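O rolo, o balde e a garra que não queria fechar

Prometi na edição passada que ia contar a história da falha de março, e como um monte de gente respondeu cobrando (vocês são terríveis, adoro), aqui vai ela inteira. Quem chegou agora: eu cuido da parte de simulação da Valtik, ou seja, passo o dia vendo garra virtual tentar pegar coisa virtual, para que a garra de verdade não quebre nada de verdade depois. Na teoria!

A tarefa era das mais bobas. Um balde vermelho em cima da mesa, um rolo de pintura atravessado na boca do balde, e o robô tinha que pegar o rolo e colocar do lado. Só isso. A gente já tinha passado por parafuso, copo, esponja, aquele maldito saquinho mole de que falei em outra edição, e eu juro que deixei o rolo para uma terça-feira à tarde achando que ia sair cedo.

Rodamos 4.000 tentativas de uma vez, como sempre. Quando voltei do café, o painel marcava 1.193 falhas. Para um objeto cilíndrico, rígido, parado, é um número horroroso. Pior: o registro dava todas com o mesmo código, "fechamento não confirmado", que no nosso sistema quer dizer que a garra recebeu a ordem de fechar e o controlador nunca recebeu a resposta de que ela encostou em alguma coisa.

Primeira suspeita, claro, foi o atrito. É sempre o atrito, todo mundo que simula sabe. Passei umas boas horas mexendo no coeficiente do rolo, depois no do balde, depois no dos dedos, e a taxa de falha subia e descia sem lógica nenhuma. Aí desconfiei da malha do balde, que é bem simplificada, cheia de faces retas (o modelo veio de uma biblioteca antiga da Grivetti e faz tempo que peço para trocar). Um rolo apoiado numa borda facetada pode ficar tremendo entre dois pontos de contato. Troquei a malha de colisão por um anel liso e rodei mais 200 tentativas. Mesma coisa. Fui para casa de mau humor.

No dia seguinte fiz o que deveria ter feito logo de cara, que é parar de olhar gráfico e olhar imagem. Abri as tentativas ruins uma por uma, no visual, bem devagar. E o que eu encontrava no quadro em que o registro acusava a falha era sempre parecido com isto: o rolo em cima do balde, os dois dedos bem abertos, um de cada lado, sem tocar em nada.

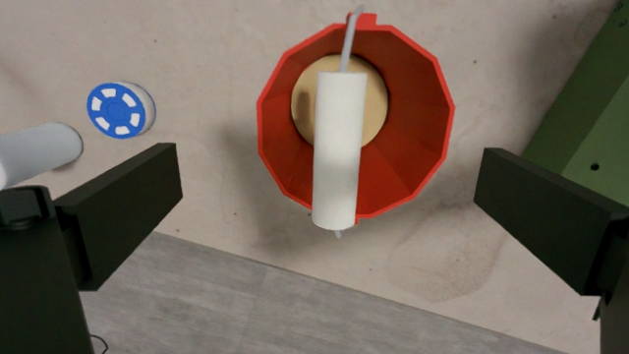

O que aconteceu depois do susto

A garra não estava escorregando, nem apertando fraco, nem errando o alvo. Ela simplesmente não começava a fechar! E eu lá, feliz da vida, ajustando atrito de um contato que nunca existiu.

Com isso na mão, foi bem mais rápido. Fui atrás da ordem de fechamento no barramento e descobri que ela saía, mas chegava antes do sinal de "braço parado". O firmware da garra tem uma trava: se o braço ainda consta como em movimento, ele descarta o comando de fechar. Descarta calado, sem erro, sem aviso, sem nada na tela. E o planejador, coitado, ficava esperando uma confirmação que não vinha, até estourar o tempo e carimbar o tal código.

Por que só com o rolo? Porque para o rolo eu tinha criado uma aproximação mais lenta no final, com medo de derrubar a peça de cima do balde. O braço chegava no lugar com um restinho de velocidade, quase nada, mas acima do limite que a trava usa para dizer "parou". Nas outras tarefas a freada era mais seca e o problema não dava as caras. Ou seja, a culpa era do meu capricho. Podem rir.

Agora a parte menos engraçada. A trava existe por segurança, para o robô não fechar os dedos no meio de um movimento com a mão de alguém por perto, e ela está certa em existir. O que me tirou o sono foi o descarte silencioso. Imaginem a mesma situação na célula física: a garra aberta, o planejador pendurado, e uma pessoa chega perto achando que o ciclo travou de vez. Se nessa hora alguém reenvia o comando, com o braço já parado, os dedos fecham. Na simulação isso custa uma linha vermelha no painel. Na bancada, custa um dedo roxo ou coisa pior.

Testei esse cenário também, no virtual, claro. Reenviei o comando à mão em 21 tentativas presas e em todas a garra fechou na hora, sem nenhum aviso prévio. Mandei o relatório antes do almoço e a célula física ficou parada até a correção entrar, em abril.

O que mudou por aqui:

O firmware agora responde "comando recusado" em vez de engolir a ordem, e diz o motivo.

O planejador que recebe uma recusa tenta mais uma vez, espera, e se não der certo leva a célula para o estado de parada. Sair dele exige rearme manual, com a porta fechada.

A aproximação lenta ganhou uma pausa curta no fim, até a velocidade zerar de fato.

O código "fechamento não confirmado" foi dividido em dois, um para quando a garra se mexeu e não sentiu contato e outro para quando ela nem se mexeu. Se isso existisse antes, eu teria economizado uma tarde inteira de atrito.

O pessoal da Begay, que usa uma garra parecida com a nossa, leu o relatório e foi conferir a trava deles. Ainda não me contaram o resultado, mas a demora para responder me deixou curiosa. Se alguém aí trabalha com o controlador Climus, dá uma olhada também: o parâmetro de velocidade residual fica escondido no menu de movimento e vem com um valor bem apertado de fábrica, pelo menos na versão que a gente tem.

Rodei tudo de novo depois das correções e as recusas passaram a aparecer no registro com nome e motivo. Sobraram umas falhas do rolo que são falhas mesmo, de pegada torta, e essas eu vou deixar para a próxima edição, junto com a novela da malha do balde, que continua cheia de quina. Se você já passou por um descarte silencioso desses, responde este e-mail e me conta como descobriu!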